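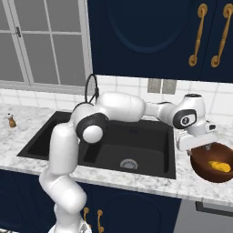 Breltell releases Skado 2.0, a motion planner that practices in simulated kitchens

2022-08-02 – Breltell today released version 2.0 of Skado, its open-source planning software for single-arm robots that work in homes. The new version joins grasp selection and arm motion in one planner, so the software picks how to hold an object and how to get there at the same time. It is free to download, and the full set of simulated kitchens used to build it comes along with it!

Kitchens are hard on planners. A faucet sticks up where the elbow wants to go, a bowl has a rim that the fingers have to clear, and the thing you want is often lying at the bottom. Earlier versions of Skado chose a grasp first and then looked for a path to it. When the path was blocked, the planner threw the grasp away and started over, which could leave an arm standing still for a long time over a piece of fruit.

Version 2.0 keeps many grasps in play while it searches. If the arm has to come in over a sink, the planner favors hand angles that suit that approach, and it checks the whole arm against the counter, the cabinets and the fixtures at every step of the search.

"I love watching the elbow now," said Aleksandra Wróbel, who leads planning at Breltell. "In the old version it would swing out wide and then sort of change its mind. Now it goes up and over in one move, and the first time I saw that I made everybody in the office come and look."

The team ran its final tests in July on 1,149 pick-up tasks spread over 132 simulated kitchens, with different layouts, counter heights and containers. Skado 2.0 found a collision-free plan for 1,118 of them. Most of the tasks it missed involved deep containers pushed up against a wall, and those are listed in the release notes with their scene files so that other groups can try them.

Also new in this version:

A replay viewer that shows every path the planner considered and where each one was dropped.

Support for Zudum scene files, including doors and drawers that open.

A simpler setup file. A new arm can be described in nearly 30 lines of text.

Perception is still a separate step. Skado expects to be given the position and shape of each object, and in the simulated kitchens it reads these straight from the scene. A module that works from camera views is being written with Farooqui, a perception software company, and early code for it is in the development branch for anyone who wants to poke at it.

Skado 2.0 runs on Linux. Users of version 1 can keep their scene files, but arm setup files need to be converted with the script in the tools folder.

About Breltell

Breltell writes planning and simulation software for household robots. Questions about the release can be posted on the Skado project forum, where the planning team answers them.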